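Caring for Embroidered Shirts and Caps: Guidance for Staff and Event Teams
Tridik Uniform Services

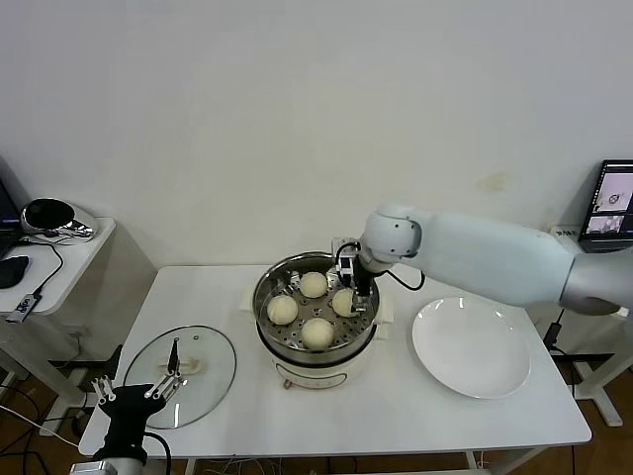

Four round buns on the tray of an electric steamer.

Embroidered garments issued for fairs, races and trade shows will last several seasons if they are laundered and stored correctly. The following guidance applies to all shirts, caps and aprons supplied through the uniform desk, including items with raised (foam-backed) lettering.

Before the first wearing

Inspect the back of the embroidery for loose thread ends. Trim them to the length of a fingernail with small, sharp scissors. Do not pull a loose thread from the front of the design. Garments with a missing or broken section of stitching should be returned unwashed to Corinne Mahmoud at the uniform desk.

Washing

Turn shirts inside out and close all buttons. Wash in cold water on a gentle cycle with a mild detergent. Chlorine bleach must not be used on any embroidered item, including white shirts with white thread. Dark and light garments are to be washed separately for the first 2 washes.

Caps should not be placed in a washing machine. Clean the sweatband with a soft toothbrush and a little dish soap, then wipe with a damp cloth.

Stains

Treat food and grease marks as soon as the shift allows. Apply a small amount of dish soap to the fabric, leave it for 15 minutes, and rinse from the reverse side. Avoid rubbing across the stitches, which raises the thread and gives the lettering a fuzzy appearance. Sunscreen marks on collars may need a second treatment.

Drying and pressing

Hang shirts on a wide hanger away from direct sun. Tumble drying can shrink the fabric around a design and cause it to pucker. If pressing is necessary, place the shirt face down on a folded towel and iron the reverse side on a low setting. Raised lettering must never be pressed, as heat flattens the foam.

Storage

Fold shirts so that no crease crosses the design. Caps may be stacked, provided that raised lettering on the front is not crushed. Cartons should be kept off the floor and labeled with size and team name.

Replacements

Requests for the summer season should reach the uniform desk by the end of May. Please quote style 343 for polo shirts and style 900 for caps. Questions about thread colors may be directed to Siriporn Saithong.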